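Re: [suture-list] interrupted or running for the practice evening?

From: Vesela Papadopoulos
To: suture-list

Quick one between clinics, sorry for the top-posting mess, have trimmed what I could.

Tihomir wrote:

> Hello all,
>
> Planning the November stitching evening and I want to settle the order
> of things before Špela books the long room at Wusside. Last time we
> began with a running stitch because it's quicker and people like to
> see a line close up. Then half of them couldn't tie off at the end
> and the whole row went slack. I had to cut out three of them myself.
>
> So: do we go back to interrupted stitches first? My worry is that it
> is slow. Tying takes the newer ones ages and they get bored and
> start chatting. Also it eats thread. We got through nearly the whole
> Bindetti box in one go last year and Borislav was not pleased.
>
> Second question, tails. I was taught to leave them long enough to
> get hold of later. Panagiotis cuts his so short you need a magnifier.
> Can we please agree on ONE length for the handout.
>
> Third, do we let people pull the edges right together or leave them
> just touching? I say just touching but I get argued with.
>
> T.

Right. Interrupted first, please, and I'd put that in writing. If one stitch is bad you cut that one and do it over, the rest stays put. With a running stitch one bad bite and you're unpicking the lot, and a beginner can't see which bite was the bad one anyway. Boredom I can live with. Give them a short cut to close, not the long one from last year, and they'll be done before they start nattering.

Order along the cut: I know some people like to put the first one in the middle and halve it each time. Fine for a long wound, and fine for anyone who's been at it a while. For the evening I'd start at one end and work along. Less to think about. They can see what's closed and what's still to do.
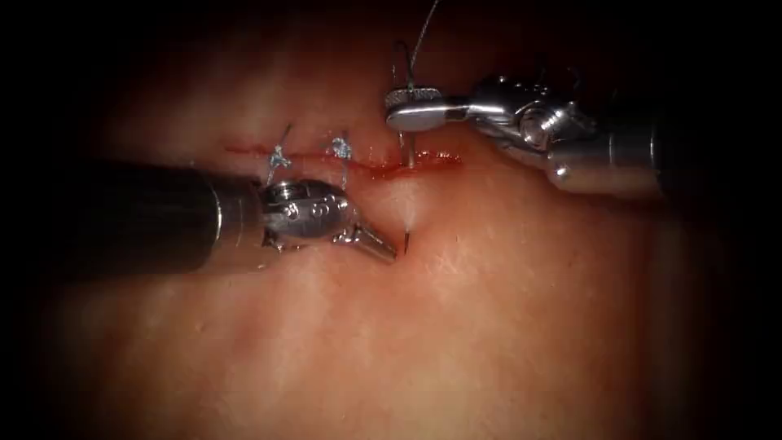

Two knots tied on the left, right-hand part still open.

Worth a proper look at the knots if you've got a decent screen. The ends are trimmed short but you can still see them standing up off the line. That's about what I'd want on the handout, Tihomir: short, visible. Not Panagiotis short! If I can't find an end I can't lift the knot to get the scissors under, and then I'm poking about in a closed wound for no reason. For a number, somebody with a ruler please decide, I'm happy with anything so long as it's the same on both sides of the sheet. Last year page 1 and page 2 disagreed and I got asked about it all evening.

Edges. Agree with just touching. The closed part in the picture has the edges drawn together round the knots and I'd show people that and then say stop there. What they all want to do is haul. They see a bit of gap, they pull harder, the tissue bunches up and goes pale, then they tell you it's lovely and tight. Tight isn't what we're after. If there's a gap between two stitches put another one in, or space them better next time. I make mine say the spacing out loud which they hate.

Other thing I'd add to the sheet, the needle. It's curved, so turn it. Go in straight down, square to the surface, and let the wrist follow the curve round. Most of the torn edges I saw last year came from pushing the needle forwards like a darning needle. And look for the tip before you grab anything. Let it come up enough to hold, take it BEHIND the point, never on it. We had a lot of blunt needles at the end of the night and that's where they went, I'd bet my lunch on it.

Thread. Yes I know about Borislav. We have 10 packets of the Pament left in the blue tub plus whatever is at the back of the cupboard, which I think is Ugwu and is horrible, it has a memory like an elephant and springs out of the knot. Use that up for hand ties on the practice boards where it doesn't matter. Keep the Pament for the actual closing. If each person cuts a sensible length instead of an arm's length we'll not run out. Borislav, can you say what 300 m on the reel comes to per head? You had it worked out once and I've lost the message.

Colour too, if anyone's ordering. Something that shows up against pink and red. The bluish grey is fine, you can find the ends without squinting. The dark stuff we had two years back vanished as soon as anything bled on it and so did the clear.

Knots themselves. Can we stop teaching three different ones. Surgeon's knot, then square throws on top, everybody the same. Špela does a very pretty one-handed thing and people try to copy it and get grannies. Save it for the end, Špela, as a treat, if there's time.

Rough plan then, shout if you hate it:

6.00 hand ties on the boards, everyone, even those who say they don't need it
6.30 one stitch, cut it out, same stitch again
7.00 short cut, interrupted, left to right (lefties go the other way, don't argue with them)
7.45 tea
8.00 running stitch for whoever's knots held, the rest carry on with interrupted

I don't mind if nobody gets to the running stitch at all tbh. Rather have ten decent knots than a long slack row.

Also the bins. We need 2 sharps tubs, one each end of the room. Last year there was one by the door and people were walking about with needles still in the holders. I'm not having that again.

Panagiotis, are you bringing the pads or am I? The ones in my garage have gone hard at the corners and I woudn't use them for the closing, only for boards.

Got to run, next one's in the waiting room. Will look at the handout tonight if someone sends me the editable version and not the pdf agian.

Vesela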